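Subject: Re: [tunwood-readers] Next book, and is Friday still on?

On Friday morning Ruby-Lee Goodwin wrote:
> I finished the Kumsa last night and I'm not sure what to do with it.
> He says neighbors of different faiths should stop looking for what
> they agree on and start by hosting each other. Fine, but he takes
> 184 pages to say it. Are we really giving this one two sessions?

Hi Ruby-Lee, hi everybody,

Yes to two sessions, sorry! I was grumpy with the first half too (the chapter on the Zamden parish quarrel could lose a lot of names), but then I hit page 92, where Mulugeta Kumsa writes about his grandmother keeping the fast days of the family across the road so she wouldn't cook smells into their yard, and I went back and started over. I think that's the whole book right there. He never says she agreed with them about anything. She just knew their calendar.

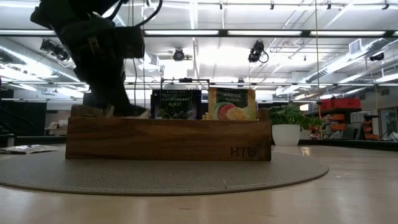
The tea caddy, on its round mat

What I don't buy is the last chapter. He wants every congregation in town to sign a sort of promise, and I've been to enough of those evenings to know who turns up – the people who'd get along anyway. Elīna Vaher made the same point in her review for Rerine and she was a lot less polite. I'd love to hear from anyone who thinks he pulls it off. Alby, you were nodding last time, so I'm looking at you.

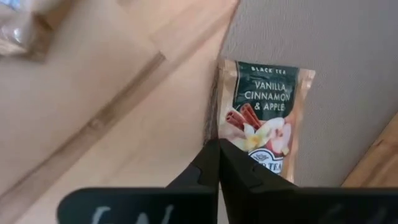

Vanilla, cinnamon & apple black tea

Practical stuff: we start at 7:30, upstairs at Tipoki, side door. Read to the end of chapter 5 if you can, and if you can't, come anyway. I have 2 spare copies to lend. For December I've got one vote for the essays on pilgrimage and one for "anything under 200 pages please" (hi again, Ruby-Lee).

See you there,
Ruby-Lee Bright (the other one)

Recent messages in this list
Re: Large print copies
Pilgrimage essays – anyone read them?
Notes from the last session (Alby McAlister)
Parking behind Tipoki
Welcome to new members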